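The Bathroom Without Walls

April 27, 2024
By the Home Pages desk

In my first apartment the bathroom was so narrow that I had to open the door in order to bend over the sink. I brushed my teeth for three years with one foot in the corridor. So I may be the wrong person to judge a bathroom that has no walls of its own, as I was in love with the idea before I saw it.

The bathroom is in Arnport, on Carhuamaca Street, in one large hall of 270 square meters. The living room is in the same hall, and you walk from one to the other without passing any door. An orange sofa stands against the back wall with a low coffee table of light wood before it. A few steps to the right there is a white vanity on legs, then a freestanding tub. The ceiling is left open, with its beams and ducts, and the light comes from long fluorescent fixtures. It is the light of an office, and I was surprised how well the furniture supports it.

I had expected that the bathroom pieces would look lost. A tub in a shop always looks lost to me, like a boat in a parking lot. But the vanity has legs, and this changes very much. It has cabinet doors and a drawer, and from the side of the sofa you could take it for a sideboard where somebody keeps the good plates. Only the dark faucet tells you it is something else. A small soap dispenser stands on the top next to it.

The tall gray blinds along the back wall also help. They give the sofa and the vanity one common background, and the eye accepts them as members of the same family. With three different wallpapers behind them I think it would be a market.

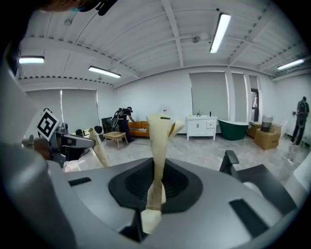
The top of the vanity

I spent most of my visit at the counter, and this is the part I want to describe with patience, for it is where a bathroom is really used. People talk about tubs when they renovate. Then they use the tub on some evenings in winter, and the counter they use every morning and every night, half asleep.

The counter is a black slab with faint white veins. The basin is white and rectangular and it is set under the slab, so the stone edge goes straight down into it. I have lived with the other type, where the basin sits on top with a rim, and I cleaned that rim with an old toothbrush each Saturday of my life. With the undermount type you push the water into the basin with your hand and you are finished.

Black is a brave color for this use. In my experience a black counter shows toothpaste, hard water, face powder and every hair. It asks for a dry cloth near the faucet and a person who is willing to use it. In return, the small things look beautiful on it. A bar of white soap becomes almost an ornament. A clear glass, which on a white counter you would knock over because you did not see it, has a clear outline.

The faucet is matte black with a square spout, and this I would buy tomorrow. My own shiny one cost me $243 and it has looked dirty since its second day.

Mug or glass?

There is a small question which I have discussed with friends more than is normal: what should the toothbrush stand in? In the hotels it is a glass. In my mother's house it was a plastic holder with holes, which collected a gray paste at the bottom that I prefer not to remember. At Arnport it is a cream ceramic mug, placed in front of the basin, and the glass is kept apart, at the front corner.

I am for the mug. It is heavy, it does not fall when you take the brush in a hurry, and it goes in the dishwasher with the other mugs. One should only be careful that it does not come back to the kitchen shelf and receive coffee. The glass is then for rinsing the mouth and nothing else. I would move it farther from the corner, at least in a home with children or a cat.

The soap lies directly on the stone near the faucet. I would give it a dish. Soap on stone leaves a ring, and after a month the ring is stronger than the person who cleans it.

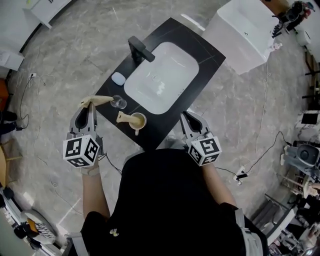

Where the other things go

Any bathroom makes a second population of objects. I mean the bags from the pharmacy, the belt of the bathrobe, the cloth straps that came with something and may be needed one day. In a bathroom with a door you can throw them on the floor and close the door. In the open hall they are in the living room also.

I noticed a cardboard box on the floor past the tub and, behind it, a gray bin with handles resting on a wooden cabinet. A bin with handles is my favorite furniture for such things. You put in everything that has no address, and when it is full you carry it to the sofa and sort it while you listen to the radio. A wooden rack in the form of a ladder leans at the wall, and there I would hang the towels, one for each rung, and not two.

For paper bags I have a firm rule. Keep the ones that still stand up by themselves, folded flat in the lowest drawer. A bag that is already crumpled will not become better, and it can have a last job as the liner of the small trash can, or go to recycling the same day. I kept crumpled bags for many years, inside one bigger crumpled bag, and when I moved in May there were enough of them to fill my tub, which is 1,700 millimeters long. I used none of them for the moving.

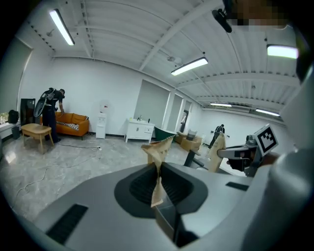

Tan paper, twisted toward the middle. Carhuamaca Street, Arnport.

For those who want to try the open bathroom at home, speak first with your plumber about the drain, and second with the persons you live with. A tub near the sofa is romantic until somebody has guests. A folding screen would be my compromise. I have seen a nice one in the Grurumier catalog, 153 centimeters high, enough to hide a person who sits in the water but low enough for conversation.

I went home and cleared my own counter down to the mug, the glass and the soap. The rest went in a bin, which is standing in the corridor now.

243 shares

Related
Six Stools That Can Stand in Water
The Wonden Kitchen: Living With Open Shelves
How to Wash a Linen Curtain and Hang It Again
Small Basins for Narrow Rooms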